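From the play shop corner

If you've walked through the back room at Dromside lately you'll have noticed the play shop has taken over, and I'm not one bit sorry. It began as one sad shelf of empty cereal boxes. Now it's the thing everyone heads for first, grown-ups included, and I spend more of my mornings bagging groceries than I ever did when I had a job in a supermarket (true story, I was on the express lane for two summers).

The fruit and veg has been the big hit. I've gone with one basket mostly for veg and a smaller one for the yellow fruit, and that's as far as my colour coding goes. Carrots, eggplants, onions, potato, a funny wrinkly pumpkin – it all lives in the green basket, along with the tomato, and please don't start the fruit or vegetable argument with me again. The bananas have the blue one. If you're packing up at the end of a session, a rough sort is fine. I'm not checking!

What I've been thinking about most is the bags. We talk a lot about learning to pour and learning to button, but packing and unpacking a shopping bag is a proper little job as well. You have to work out what's heavy, what squashes, and what to do with the bottle. A soft tote makes it harder again because it slumps the minute you let go of it, and then the thin plastic bag inside goes and hides everything you've just put in. I tried the unpacking myself, one-handed, while holding a cup of tea, and I don't recommend it to anybody.

The bakery end is my favourite, though. Buns on a tray with a pair of tongs is about the simplest thing you can set out and it keeps people busy for ages. I did wonder about putting the buns up on the wire rack, but they're staying down low where they're easy to reach.

A few bits and pieces while I've got you:

We'd love 2 more totes, the sturdier the better, and a spare set of tongs. Second-hand is perfect.

Clean, empty snack packets are welcome too, especially bright ones. Please snip off any sharp corners before you bring them in. Juice cartons need a really good rinse – more than you think – and a couple of days with the lid off.

The old Asero price stickers have finally run out, so until the new ones come in November we're making our own. Felt pens are in the Aline tin next to the kettle. Charge whatever you like for a banana.

And if you borrowed the toy till, I'd quite like it back. No questions asked, just leave it by the door.

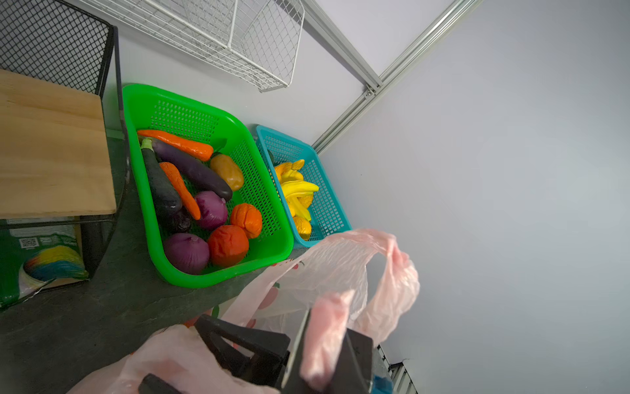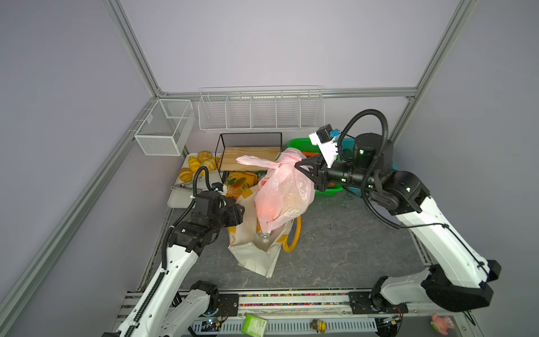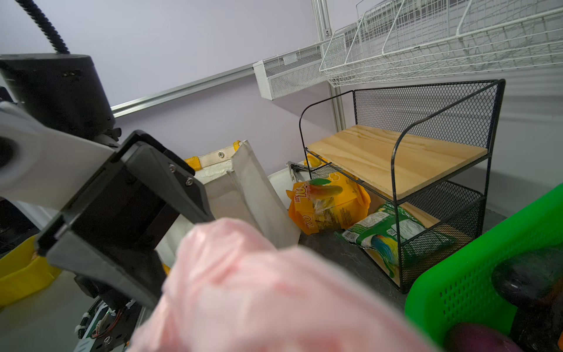

Play shop, back room: the fruit and veg baskets first, then the bags and buns, and last the tote with the snack packets.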